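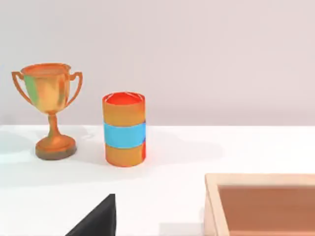
Sim wrist view, trophy and can layout, tray at lower right.

Scripted demos vs teleop for a tabletop set

granodard_k
I'm putting together a demo set in sim for a small pick and place policy. Wrist camera only, no overhead. The tray is the goal in this layout. So far I have 793 episodes, all teleoperated, and it is slow going. I'm thinking of scripting the rest from ground truth poses. Has anyone mixed the two and regretted it?

bellamy
Yes. The scripted ones all come in on the same straight line at the same speed. The policy learned that line, and when it missed by a little it had no idea how to recover. I ended up throwing out most of the scripted half.

sallia_dev
I don't agree with that as a general rule. If you add noise to the waypoints and let the script correct itself, you get recoveries for free. Grisov and I ran it that way in August and it held up fine. What hurts is bad labels, and people make plenty of those too.

bellamy
Noise on waypoints is still noise around one plan. Teleop gives you different plans. Two operators will pick up the same cup two different ways.

sallia_dev
Which is also how you get a policy that can't decide between them and closes on air in the middle.

granodard_k
Both of those sound like me. For more background, I randomize textures on some layouts and leave others with clean materials. The layout below has a shiny gold mug in front of a blue rack. With the finger this close, the mug covers a lot of the view and I can't see its base, so I back off and try again more than I do on other objects. I have been keeping those tries in. 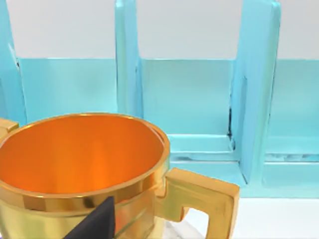 Alfie Tindall: Keep the retries, but tag them. If an episode has a long pause where the operator is thinking, trim the pause. Ours learned to hover, and we traced it to 13 episodes from one session.

bellamy
Agree on trimming. Also check your action timestamps against the rendered images. Ours were off by 2 steps for a whole batch and the loss curve looked normal.

granodard_k
Thanks, I hadn't checked that. Is there a quick way to do it, or do I replay every episode?

sallia_dev
Replay a handful open loop and compare the final poses. If they drift, look at the rest. And hold out one texture set completely — otherwise you won't know if the randomization is doing anything.

granodard_k
OK. Plan is to script a small batch with noise, train on teleop only and on the mix, and compare on the held out textures. Will post numbers.

bellamy
Please use the same number of episodes in both runs.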